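Vokura Koordination 2.4
Steuerungssoftware für zweiarmige Arbeitszellen

Startseite > Software > Bewegungsplanung > Vokura Koordination

Vokura plant die Bewegungen von zwei Armen in einem gemeinsamen Arbeitsraum. Die Software rechnet beide Bahnen zusammen und prüft den Abstand in jedem Zyklus neu. Wenn ein Arm warten muss, hält er an einem sicheren Punkt an und behält sein Ziel.

Besonders geeignet ist Vokura für lange, leichte Verpackungen, bei denen zwei Greifer am gleichen Objekt arbeiten. Die Greifpunkte werden aus den Bildern der Handgelenkkameras bestimmt. Folien mit durchsichtigem Teil sind möglich, brauchen aber eine eigene Kalibrierung.

Lieferumfang
Planer und Laufzeit für eine Zelle
Editor für Greifpunkte mit 37 Vorlagen
Aufzeichnung und Wiedergabe der Abläufe
Handbuch in Deutsch und Englisch, 132 Seiten

Technische Daten
Arme pro Zelle: 2
Gespeicherte Abläufe: max. 254
Schnittstellen: Python, C++
Betriebssystem: Linux, 64 Bit

Nicht enthalten sind Arme, Greifer und Kameras. Kunden mit der Version 1 können ihre Abläufe importieren, die Kameradaten müssen jedoch neu eingelernt werden. Die nächste Einführungsschulung findet im Januar statt.

Artikel-Nr.: VK-254
Hersteller: Novuvard
Preis: auf Anfrage
Technische Beratung: Zoi Psarras

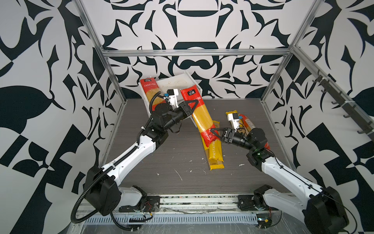

Zwei Arme an einer Spaghettipackung, Arbeitszelle mit Aluminiumprofilen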